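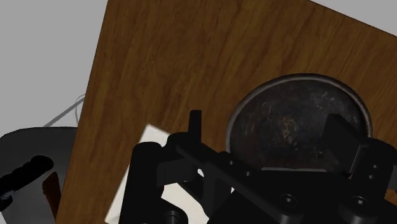

Wrist camera view from the simulator, dark round pan on the wood table, gripper open.

Sim score and real score disagree for one policy out of the set – is the ranking still usable?

Posted by Nomvula Zulu in Evaluation and Benchmarks

I am trying to reproduce the main result of the Skultow method, where you rank manipulation policies in simulation first and only run the good ones on the real arm. The claim is that the success rates don't have to match between sim and real, only the order of the policies does.

My setup: Ustach simulator, wood table, metal pan, two-finger gripper, wrist view as the only camera input. The instruction given to the policy is "pick up the pan by the rim." I ran 3181 episodes in sim over all my checkpoints and 443 on the real arm. The start positions for the real runs were drawn from the same list as the sim ones.

For most checkpoints the order agrees. One of them, which I call Illent because that was the name of the training run, is near the top in sim and near the bottom on the real arm. If I leave it out the rank correlation looks very good. If I leave it in, it drops enough that I don't want to put it in a report.

Things I have checked already:

Camera mounting angle in sim against the real mount. Matches as well as I can measure it.
Control rate. Same on both.
Gripper open and close limits. Same on both.
Friction on the pan. I changed it up and down in sim and Illent stayed near the top every time.

The pan in the render is very dark inside, with some scuffs and a lighter rusty patch near the middle. The real one is the same model of pan but newer and shinier. The gripper is black too, and from the wrist it covers the lower part of the pan. I don't know if that matters.

Is it acceptable to drop a checkpoint like this as an outlier? And if not, what should I look at next?

Eino Ojala
Marked as helpful by the poster

Don't drop it. The method is a claim about ordering, and a checkpoint that breaks the ordering is the data that tests the claim. If you remove it you have to say so and give a reason you decided on before you saw the scores. You don't have one here. Report the correlation both ways and put the full set first.

On what to look at next, I would start with appearance before any more physics. You already varied friction and it did nothing to that checkpoint, so contact with the pan is probably not the first place to dig. A wrist-only policy gets all of its information about the pan from a view like the one you posted. In yours the rim picks up a dull highlight along the top and left, and the wide finger on the right overlaps the other side. A policy could learn to steer to that highlight. On a shinier pan under room lights, the highlight can be somewhere else, or there can be several.

How I would test it:

1. Keep the sim physics fixed and take the same start positions.
2. Swap only the pan texture and reflectivity. Make one version close to your real pan. Run every checkpoint, and don't limit it to Illent.
3. Put the old texture back and move only the light. Run every checkpoint again.
4. Compare the drop for each checkpoint. If Illent falls a lot and the others hold, you have your explanation, and you can show it.
5. If nothing moves, go back to the real logs and sort the failures by stage: never reached the rim, reached it and missed the grasp, grasped and dropped. You want to know which stage Illent loses at compared with the others.

Step 5 is cheap if you saved the wrist video. I would do it first if I already had the files on disk.

Also look at how the real episodes are split. 443 sounds like a fair number, but divided over many checkpoints it may not leave much for each one. Bootstrap the real success rates per checkpoint and recompute the ranking each time. You may find that several of your middle checkpoints trade places freely and that the order there means very little. Illent going from top to bottom is probably too large a move for that, but you should show it.

One more thing, about the background. Your sim view has flat gray past the table edges. Our lab has shelves and cables past the edge of the table, and we had 2 checkpoints that did badly on the real arm until we hung a plain cloth behind the table. That was a different task, so treat it as something to try.

buthelezi_rig

We had the same thing with a pot lid. In our case it was camera exposure. Turn off auto exposure and see. Ours was changing every time the gripper got close to the lid.

Nomvula Zulu

Thanks, both. Auto exposure was on, I didn't know it was. I have locked it and am rerunning the real episodes for Illent and 2 others so I have something to compare against.

I did the failure sorting from the saved video. Illent mostly fails before contact. It stops short and closes on air above the rim. The other checkpoints mostly fail by dropping the pan after a grasp, so it does look like a separate kind of problem.

The texture swap is queued – the cluster is full until later in October. I'll leave the checkpoint in the table for now and report both numbers.

Eino Ojala

Closing early above the rim fits with a bad read of distance from the image. When you rerun, change only the exposure and keep the lights as they were. If you change both you won't be able to tell which one did it. And keep the old 443 as a separate row, don't merge the new runs into them.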